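Cire à bois Minja - le pot pour les meubles qui ont vécu

J'ai commencé à fabriquer cette cire pour une seule table, la mienne, achetée dans un vide-grenier en juin et qui collait aux avant-bras dès qu'on s'y appuyait un peu longtemps. Je l'avais décapée, poncée, puis laissée nue tout un été en me disant que je trouverais bien quelque chose à mettre dessus. J'ai essayé trois cires du commerce. La première sentait le garage, la deuxième jaunissait, la troisième était très bien mais le pot coûtait plus cher que la table ! Alors j'ai fait fondre de la cire d'abeille dans ma cuisine (bain-marie, vieille casserole, fenêtre ouverte) et de fil en aiguille me voilà avec un atelier, des étiquettes et une petite boutique qui s'appelle Plendeo.

La Minja, c'est donc notre cire de base, celle que je vous conseille si vous n'en prenez qu'une. Elle contient de la cire d'abeille, un peu de carnauba pour durcir et de l'huile de lin. Pas de silicone, pas de colorant. Elle est souple à température ambiante, on la prend au chiffon sans s'arracher les ongles. En plein hiver, si votre pot a dormi dans la remise, laissez-le une heure dans la cuisine avant de l'ouvrir.

Sur quoi je l'utilise ? Le chêne, le noyer, le hêtre, le merisier, et tout ce qui est pin ciré ou bois brut d'intérieur. Elle marche aussi sur les manches d'outils et les planches d'étagère. Par contre pas sur un bois verni (elle reste en surface et ça fait des traces), pas dehors, et pas sur un parquet où l'on court en chaussettes, vous m'avez comprise.

Un mot sur la couleur, on me pose la question chaque semaine. La Minja fonce très légèrement le bois, un peu comme quand on passe un doigt mouillé dessus. Sur du chêne clair c'est joli, ça réveille le veinage. Sur du frêne ou de l'érable très pâle, faites un essai sous le plateau, et si ça vous paraît trop chaud prenez plutôt la Folen, notre version incolore, un peu plus sèche à étaler mais qui respecte mieux les bois blancs. 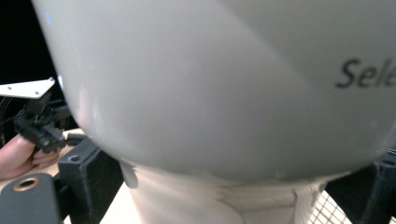 Photo : atelier Plendeo

Pour l'application, je procède toujours pareil. Je dépoussière bien, puis j'étale une couche très mince avec un chiffon de coton, en petits cercles d'abord et ensuite dans le sens du fil. Mince, vraiment ! La plupart des messages que je reçois du genre « ça poisse » viennent d'une couche trop généreuse. Je laisse tirer une nuit et je lustre le lendemain avec une brosse douce ou un vieux drap propre. Deux couches suffisent sur un meuble déjà ciré, trois sur un bois nu. Ensuite une petite couche par an, et entre-temps un coup de chiffon sec.

Si vous en avez trop mis, pas de panique. Repassez un chiffon avec une noisette de cire fraîche, elle ramollit l'ancienne, et essuyez tout de suite l'excédent. J'ai récupéré comme ça un buffet entier que j'avais tartiné en écoutant la radio.

Contenance : 80 ml pour le petit pot, de quoi faire une chaise et une table de chevet, ou une grosse boîte à couture avec du rab. Le grand format Groststead contient 2 000 ml, il est pensé pour les ateliers et les gens qui retapent une maison complète - j'en connais, ils finissent le pot. Le couvercle se visse sur les deux modèles et la cire se garde deux ans à l'abri du soleil.

Côté odeur, c'est le miel et un peu le lin, assez présent le premier jour puis ça s'en va. Aérez la pièce, et surtout étalez vos chiffons à plat dehors pour les faire sécher avant de les jeter : un chiffon imbibé d'huile de lin roulé en boule peut s'enflammer tout seul. C'est écrit sur le pot mais je préfère le répéter.

Référence : Minja 88, petit pot ou grand format Groststead. Les pots partent de l'atelier le matin, emballés dans du papier journal et du carton récupéré (vous aurez peut-être les mots croisés, parfois déjà faits). Pour une commande groupée ou un doute sur une essence de bois, écrivez-moi par le formulaire avec une photo du meuble prise à la lumière du jour, je réponds en général le soir après la fermeture.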